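Stop Buying Bins First

18 Nov 2023

My sister called me last April to say she was finally getting organized, and I asked her what she'd thrown out. Long silence. She hadn't thrown out a thing. She had, however, spent an entire Saturday's worth of energy (and I don't want to know how much money) on matching storage bins from Gulby, and they were stacked in her hallway waiting for a purpose in life.

I love my sister. I've also done exactly this, more than once, so I get to complain about it. My opinion, after years of tidying and untidying the same apartment, is that the bins should come last. Dead last! You sort, you give away, you live with the leftovers in an ugly cardboard box for a few weeks, and only then do you go shopping.
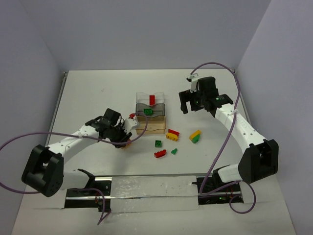
Storage bins on a white tabletop.

The trouble with a nice new bin is that it makes junk look like a decision. I had a drawer of old charging cords that bothered me every time I opened it, and that was good, because being bothered is what gets a person to do something. Then I bought a pretty container with a lid, moved the cords in, and stopped being bothered for four years. I still don't know what half of them charged.

My friend Ju-won Yeom disagrees with me about all this and has told me so at length. Her view is that most people will never sort anything unless they have somewhere to put it, and that an empty container is an invitation. She bought a set of 3 from Boklow, put them out, and had her whole craft closet done by dinner. Fine. But Ju-won is also someone who alphabetizes her tea, and I don't think she's a fair test of what happens to the rest of us — the people who fill the invitation with batteries and takeout menus.

I did try counting once. I went through my kitchen and my one closet and wrote down every object, and I quit at 771 with the top shelf still to go. Some 100 of those were things I'd have sworn I didn't own. A second fondue pot! No bin was going to fix that.

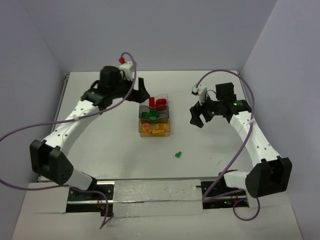
Three small bins, set out together.

And please measure. I know it's boring. But if you already know what you're keeping, you know what size you need, and you won't end up like me with a tall Sodisel tub that fits under no bed and on no shelf I have ever rented. It lives in the bathtub when guests come over.

My sister, by the way, kept the bins. She's using two of them as nightstands.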